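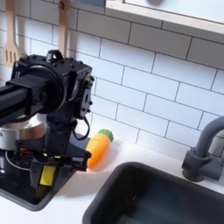
Where Things Are Kept: Product Locations and Walking Distance in a Small Warehouse

Project report, Warehouse and Supply Module
Submitted by Heather Hollis

1. Introduction

Picking is the part of warehouse work that takes the most labour, and a large share of a picker's shift is spent walking between shelves. The distance depends on the layout of the building, the order in which the list is printed and where each product is kept. The first of these is expensive to change. The last can be changed with a trolley and some new labels.

This project looked at product locations in the Urkdale warehouse run by Stivo, a wholesaler of plumbing and heating parts. I wanted to find out whether the fastest-selling products were kept in sensible places, and how much walking could be saved if they were moved. I did not look at the layout of the racking or at staffing levels.

2. Background

Stivo holds 1444 products at Urkdale. Small parts are kept in bins on shelving near the packing benches and larger items are on pallet racking towards the back. Goods come in through one door and leave through another on the same side of the building, so the benches, the goods-in area and the dispatch cages are all close together at the front.

When the warehouse opened, products were put away by supplier. Everything from Skukano, the largest supplier, went in one run of aisles, everything from the next supplier went beside it, and so on. This made put-away simple. A delivery from Skukano could be taken to one area and cleared. Over time the ranges grew, some suppliers were dropped, and new products were put wherever there was a gap. The result is a mixture – mostly by supplier, with exceptions that experienced staff know and new staff have to learn.

The stock system is Tuhiwai. It records one pick location and one overflow location for each product. Pick lists are sorted by location code, which follows the aisles in a snake pattern from front to back.

3. Method

I took a sample of 200 pick lists from August. August was chosen as an ordinary month, before the heating season starts. For each list I marked the locations on a scale plan of the warehouse and measured the route from the packing bench and back, assuming the picker followed the list in order and did not take short cuts.

I then ranked the products by how many times they appeared on the lists. I used the number of picks and not the number of units sold. A box of washers that is picked once for a large quantity costs one walk, while a valve sold singly many times costs a walk each time. Ranking by units would have put the washers near the top.

Using this ranking I drew up a new set of locations. The most frequently picked products went to the shelves nearest the benches, at a height between knee and shoulder where possible. Heavy items stayed at floor level whatever their ranking. I measured the same lists again using the new locations.

I also spent two shifts following pickers on the floor, with permission, to see how far real routes differed from the lists.
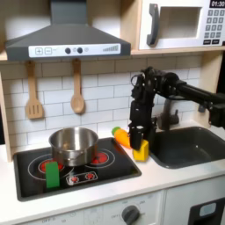 Moving the fast lines to the front is fine until four people want the same bay, one of the pickers said when I explained the plan. She had worked in another warehouse where this had been done, and the front aisle was blocked every morning between nine and ten. I had not allowed for this in the first version, which put nearly all of the busiest products in a single aisle. In the second version they were spread over the front section of several aisles, so that two pickers working on different lists were less likely to meet. All the results below are for the second version.

4. Results

Total walking distance for the sample fell by 14 per cent with the new locations. The first version had given a slightly better figure, but it took no account of waiting.

The saving was not even across the lists. Short lists gained the most. Many of them contained only common fittings, and under the new plan these could be picked without leaving the front of the building. Long lists gained very little. A list with many products on it will nearly always send the picker to the back at least once, and after that it makes little difference how many stops are made on the way.

A few lists became longer. These were orders from customers who buy one supplier's range, usually Skukano, and whose products had been side by side under the old arrangement. The new plan split them up.

5. Observations on the floor

Following the pickers showed that the measured routes were only a fair guide to the real ones. Experienced staff read down the list before setting off and often took it in their own order. They also left the trolley at the end of an aisle and walked in for small items, which the plan does not record.

Looking for stock took up more time than I had expected. Where two similar products were next to each other, such as elbows in neighbouring sizes, pickers stopped to check the code and sometimes picked up the wrong one and put it back. 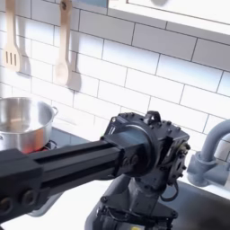
In the old arrangement this was common, as ranges from one supplier tend to come in similar packaging. The new plan separates some of these products, but only by accident. It would be possible to add a rule that two sizes of the same fitting are never placed in touching bins, and I would include this if the work were repeated.

Overflow stock was another cause of delay. If the pick location was empty, the picker had to find the overflow location, which might be at the top of the racking and need a truck. Fast-moving products ran out most often because the bins were all the same size. Giving the busiest lines a larger bin, or two bins side by side, would cut the number of times this happens.

6. Limits of the study

The sample covers one month only. Radiator valves, pumps and thermostats sell faster in winter, and the ranking would change. A plan based on August would probably need to be reviewed before the cold weather. The measurements are of distance and not time, so they say nothing about lifting, searching or queuing. The cost of moving the stock was not worked out in detail either.

7. Recommendations

Stivo should move the most frequently picked small parts first and leave the pallet racking as it is. The move could be done in stages at the end of the day, with the location changed in Tuhiwai as soon as each product is in its new place. Both steps need to be done by the same person.

Bin sizes should be changed at the same time. The ranking should be run again before winter and again in spring. 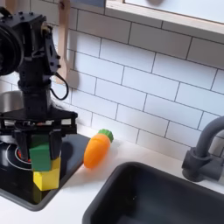
Figure 4. Green block held on top of a yellow block.

8. Further work

A follow-up could time the pickers before and after the move, and could test whether printing the lists in a different order gives a further saving. Put-away should be measured as well. Staff in goods-in will walk further when a Skukano delivery has to be spread over several aisles, and part of the saving in picking may be lost there.

Contact: module office | Copyright Heather Hollis | Back to top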